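Section 6: Setting Up for Visitors

This section covers running the Wadell as a floor demonstration for open days, school groups and relatives of the management. It assumes the unit has been commissioned as described in Section 3 and that somebody on site has read Section 3. Normal operation is in Section 5.

6.1 Before the doors open

Allow 2 hours. It can be done faster, and the people who do it faster generally spend the saved time on the phone to Farnow support.

1. Set the key switch to SERVICE and wait for the amber lamp to stop blinking.

2. Lay out the demonstration floor. Carpet suits the pickup routine best. Hard floors work, but small objects skate away from the hand, and audiences find this funnier than operators do.

3. Mark the visitor line with hazard tape. Visitors will respect tape up to the moment something interesting happens, so put it farther back than seems necessary.

4. Check that the emergency stop is within reach of the operator's chair. Press it. Release it. If nothing happened, go no further and see Section 9.

5. On the panel, choose Menu > Demo > Floor Pickup. The display should read PROGRAM 124. If it reads PROGRAM 2160, you have loaded the calibration sweep, a slow and dignified movement that visitors have been known to applaud before leaving.

Note: Demo programs run at reduced speed. Please don't raise it because the crowd looks restless. The crowd would be restless at any speed by four in the afternoon.

6.2 The wrist view

Most visitors can't see what the hand is doing from behind the line, so the wrist camera feed should go to the big screen. Connect the Calimlim display box to the port marked AUX VIEW, switch it on, and select WRIST. The feed looks along the hand toward the floor, with the palm housing across the top of the screen.
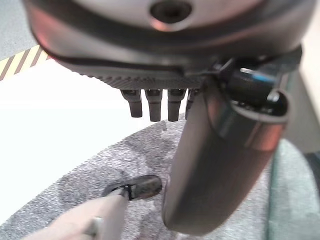

Small, flat objects are the hardest thing you can ask of any hand, and they also make the best demonstration. Pick three or four from the office beforehand and try each one in private. Keep the ones that behave.

6. Place the first object on the carpet inside the working area, then step back over the line.

7. Announce what is going to happen. Keep it general. "It will try to pick this up" has aged much better than "It will pick this up."

8. Press RUN. The hand lowers, pauses while it makes up its mind, and closes.

9. If the grip fails, the program retries once and then parks. Press RUN again or move on to the next object with an air of having planned to.

Caution: Never hand an object directly to the unit during a demo program, and never let a visitor do so. Handover is a separate mode with its own training (Section 8).

Caution: Rings, lanyards and loose sleeves stay behind the line, along with whoever is wearing them.

6.3 Furniture and the edge of the working area

Demonstration spaces tend to be borrowed from some other purpose, and the other purpose usually leaves its furniture. The Wadell doesn't mind company as long as it has been told about it.

10. Choose Menu > Space > Edit Limits and jog the hand slowly toward each fixed item. Stop well short and press MARK.

11. Repeat on every side, including the side you are sure it will never use.

12. Save the limits under a name you'll recognize next year. Nuno Valente, who ran the November open day at Brarkance, saved his as "final," "final2" and "use this," and would like others to learn from it.

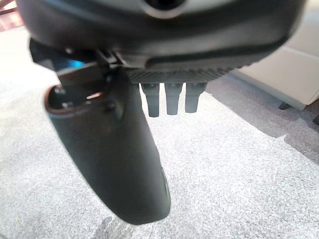 Figure 6-2. Wrist view over the carpet, white furniture at right.

Note: If someone moves the furniture after step 12, the limits stay where they were. Repeat steps 10 and 11.

6.4 Common interruptions

Code 3177, hand parks in mid-air: the unit has met a limit you marked. Clear the code, jog back toward the center and press RUN.

Screen goes dark, hand keeps working: the display box has gone to sleep. Wake it with any key. The hand is fine.

A visitor asks whether it can make coffee: no code. The answer is no.

6.5 Closing down

13. Let the current program finish, then choose Menu > Park.

14. Turn the key to OFF and take it with you.

15. Collect the demonstration objects and return them to the desks they came from.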